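4.2 Assembling the Nundance folding table

Work on carpet or a blanket. You need the 14 mm wrench from the parts bag.

1. Lay the top face down and fit the four legs. Tighten each bolt by hand first.
2. Turn the table over with a second person.
3. Check that it stands level before loading it. 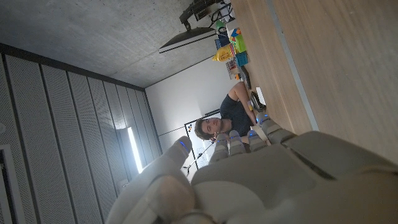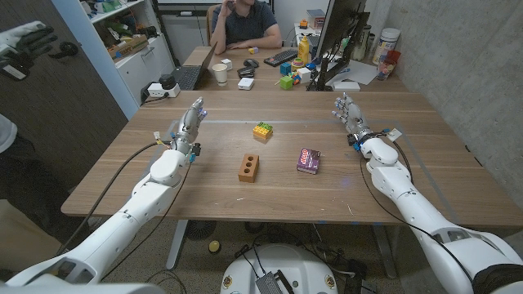 4. Wait one day, then tighten all bolts again.
5. Wipe the surface with a dry cloth. Apply Prarcombe oil each April.

CAUTION: Do not load the table above 68 kg. Do not sit on the edge.

Note: Spare bolts are sold as kit 326. Okdale tables use a shorter bolt that does not fit.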